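Flistbridge Shirts
README, release 6

Flistbridge Shirts is a collection of T-shirts being folded, mostly by people who believed they already knew how. It contains 600 folds, from the first spreading-out to the finished stack, along with notes on which method was used and how the folder felt about it.

What's in it

Short-sleeved T-shirts only. Long sleeves were tried in February and are spoken of as little as possible. Colors run heavily to blues and grays, which tells you what people are willing to bring from home. Prints and pockets are noted in shirts.txt; stains are noted there too, tactfully.

Every fold starts with the shirt laid out on a covered table. Starting states are "flat", "flat-ish" and "as dropped". Flat-ish is the largest group by some distance. A shirt counts as flat-ish if the body is spread but a sleeve is bunched or a crease runs down the middle, and no one has yet sworn at it.

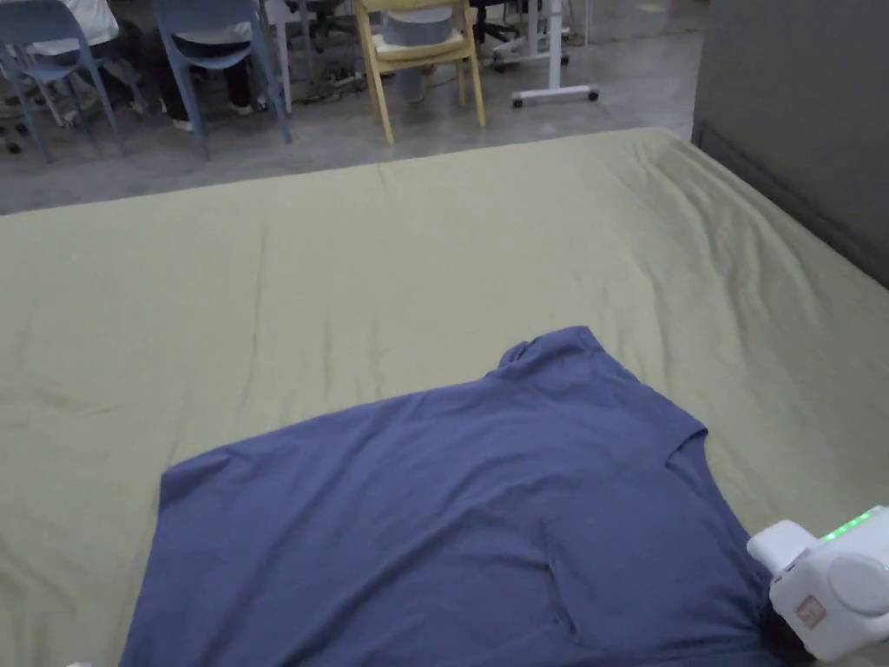
Folding methods

Rekeck: sleeves in, sides in, bottom up to the collar. Named after the shop where Bindu Shetty learned it, and where she says it was enforced.

Hoekstra: in half lengthwise first, then sleeves, then thirds. Quick, and leaves a line down the front that some people don't mind.

Free: whatever the folder does at home. Dumisani Coetzee rolls his. We kept the rolls – 101 of them – under their own label, after a long lunch.

Labels

Each fold has a method, a starting state and a neatness grade from 1 to 6. Grades were given by Bindu and Dumisani separately, and both are kept. Where they differ by more than two, it is usually about collars. We do not average them. We tried, and both were offended.

Known problems

The table cover wrinkles as the session goes on. If you are looking for shirt edges, expect to find some cloth that isn't shirt.

In 400 of the folds the folder is right-handed and begins with the left sleeve. Left-handed folders are underrepresented and have mentioned it.

Grade 6 is rare. Dumisani has never given one to a gray shirt.

Changes

30 May 2023: merged the Fellen folds, fixed the sleeve labels (left and right were swapped, from the wearer's point of view), removed one pillowcase.

Corrections go to Bindu. Complaints about grades go to Dumisani, who will send them on to Bindu.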